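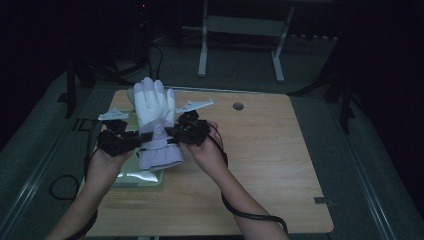
J'ai lu *Le Fauteuil d'à côté* en deux soirées, la deuxième s'étant finie bien trop tard, et depuis j'en parle à tout le monde. Korkor Arthur y raconte comment les cabinets ministériels nomment leurs conseillers « diversité » et ce qu'on attend d'eux ensuite : être sur la photo, et se taire en réunion. Son chapitre d'ouverture sur les gants blancs du protocole m'a tout de suite emballé, et j'y repense même devant un gant d'hiver blanc à poignet lavande, tenu bien droit au-dessus d'une table, les doigts en l'air, comme s'il demandait la parole. Chez elle aussi on lève la main poliment, et on attend longtemps !

Accueil > Lectures > Essais politiques

Le livre paraît aux éditions Sostia, 179 pages, format de poche (un vrai format de poche, il tient dans le manteau). L'autrice a passé 8 ans dans les couloirs dont elle parle, et ça se sent à chaque page : elle sait qui rédige les notes, qui les lit, qui les range sans les ouvrir. Elle ne règle pas de comptes personnels, ou alors très peu, et toujours avec drôlerie. Le portrait du directeur de cabinet qui confond deux conseillères pendant toute une réunion sur l'égalité des chances m'a fait rire tout haut dans le train.

Ce qui m'a le plus plu, c'est la partie centrale, l'affaire de Civholm. Une ville moyenne, un poste de délégué à la sécurité promis à une figure du quartier Sowah, et tout le monde qui applaudit avant d'avoir lu la lettre de mission. Arthur la cite en entier, cette lettre, et elle est sidérante : deux paragraphes de compliments, aucun budget, aucun pouvoir de signature. Les habitants, eux, l'avaient réclamée très vite, avec une pétition de presque 3 000 noms. La réponse de la mairie tient en une ligne.

Orhun Ekinci signe la postface et pose la question qui fâche : faut-il accepter un siège quand on sait qu'il est décoratif ? Il penche pour le oui, Arthur plutôt pour le non, et j'ai adoré qu'on les laisse en désaccord jusqu'au bout. J'ai changé d'avis au moins une fois en lisant, je ne suis pas sûr d'avoir fini.

Deux petits reproches quand même. Les notes sont rejetées en fin de volume et on passe son temps à feuilleter, et le chapitre sur les médias va un peu vite (j'en aurais repris volontiers, surtout sur la chaîne locale Kinuva, qui a couvert la nomination comme un mariage).

Pour le reste, foncez. Prenez un crayon, j'ai souligné une page sur trois, et mon exemplaire est déjà promis à ma sœur.

Ce site utilise des cookies pour mesurer son audience. Accepter | Refuser | Personnaliser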